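Wed 24 July

Continued with the small office set-up at Tekier, second room. The desk from Clivari was delivered in May but we left it in the packing until the wall was painted, so today is the first day I can place things on it and see how it works for a person who sits there all day.

Surface first. I wiped it with a cloth that was only a little damp and then with a dry one, always along the grain. There is one small mark near the back left corner, and I think it was there on delivery. I wrote it on the delivery paper (no. 519) so we can ask Kimaro if they want to repair it or leave it.

Then the screen. My first position was too near to the front and I had no place for the notebook. I moved it back until the viewing distance felt right with my arm stretched out, and I left the default background on, the blue one that goes to light green, because a plain bright picture shows dust and reflections very well.

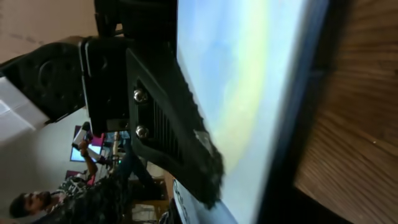 Notebook entry by Akinyi Chege
Furniture and rooms, Tollberg workshop

The black bezel beside the brown of the wood is a strong contrast, more than I expected from the samples. I do not dislike it. With the beige wall it is calm enough, and I would not order the gray screen only for this.

Things I still want to check:

Height of the upper edge of the screen. For me it is good, for a tall colleague it is too low. A riser of 3 cm could be enough — to try before we buy.

Reflections. In the morning I had none that disturbed. I did not test late afternoon yet, and the blind is still not mounted.

Cables. At the moment they hang behind the desk and the cleaning person will hate us. The tray from Kimaro costs 218 and I find this too much for a bent piece of metal. I will ask if we can make one here.

Chair: not decided. The old one squeaks, but it has the better back.

If somebody moves the screen, please put a piece of tape where the foot was standing. I would like to compare both positions on the next visit.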